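Sorting the Washing from the Sofa: Notes on a Household Routine

Posted in Home and Upkeep

The household has for several years followed a fixed arrangement for laundry, and readers of this blog have asked on more than one occasion that it be set out in full. The present entry attempts to do so, with particular attention to sports clothing and to the part played by the sofa.

It should be stated at the outset that the sofa was never intended as a sorting surface. The flat at Derndale has no utility room, and the bedroom is too narrow to allow a basket, a person and an open wardrobe door at the same time. The living room was therefore adopted by default. The arrangement was meant to last until November of the year in which we moved in. It has remained in place ever since.

The procedure begins on Sunday, after breakfast. Clothing is collected from chairs, door handles and the sofa itself, and is divided into three groups: whites, heavy cottons, and printed or synthetic items. The third group causes the most difficulty. Team shirts are worn often, washed often, and left wherever their owner happened to sit down.
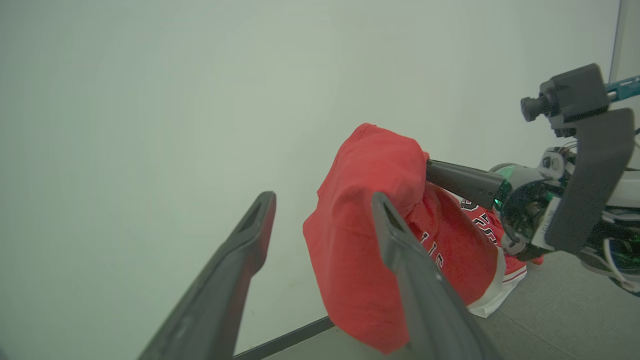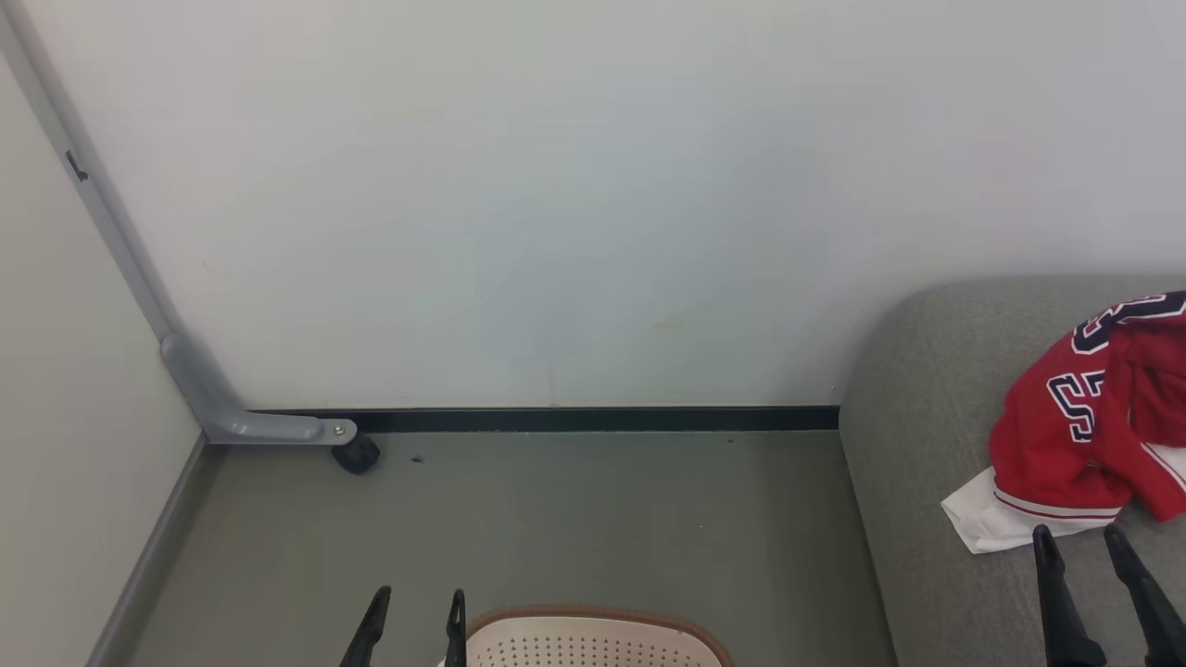

The red shirt with the numerals, awaiting its turn.

Reading time: 4 minutes

Printed shirts are turned inside out before washing. Large numerals and names are usually applied on top of the fabric, and they suffer when rubbed against zips and buttons. The household lost one shirt in this way, a Flindwood club shirt from which most of the lettering had peeled by the end of its second season. The rule was introduced shortly afterwards and has been applied to every printed garment since.

Red items are washed separately for the first three washes. After that they may join the dark load, although never the whites. A white cloth or vest left underneath a red shirt is easily gathered up with it, and each armful is accordingly shaken out over the cushions before it goes into the basket. The shaking out takes less than a minute. It was omitted once, in the first winter, and the result was a set of pink pillowcases that are still in use in the spare room.

With regard to baskets, the household has tried several. A tall wicker one, bought at Backlund, caught on knitted items and was retired to the hall, where it now holds umbrellas. Its plastic replacements have served better. Air holes in the sides are recommended for any household that cannot wash damp kit on the day it is worn, and a basket which can be rinsed in the bath is preferable to one which cannot.

The machine, a Zekex, is set to a cool wash for all sports clothing. Fabric softener is not used on shirts of this type. Drying takes place on a rack near the window, with shirts hung by the hem so that pegs do not mark the shoulders. Printed areas are not ironed. Where a crease must be dealt with, the shirt is ironed from the reverse, through a clean tea towel – a method that was resisted for some time and is now accepted by all parties.

Folding returns the whole operation to the sofa. Shirts are laid face down, the sleeves are brought in, and the lower half is folded up towards the collar. A shirt folded in this manner shows its front in the drawer, and the correct one can be found on a match morning without the others being pulled out on to the floor.

A revised timetable is under consideration, under which sports clothing would be washed in the middle of the week. The matter of where the rack would stand on those evenings has not been settled, and any change will be reported in a later entry.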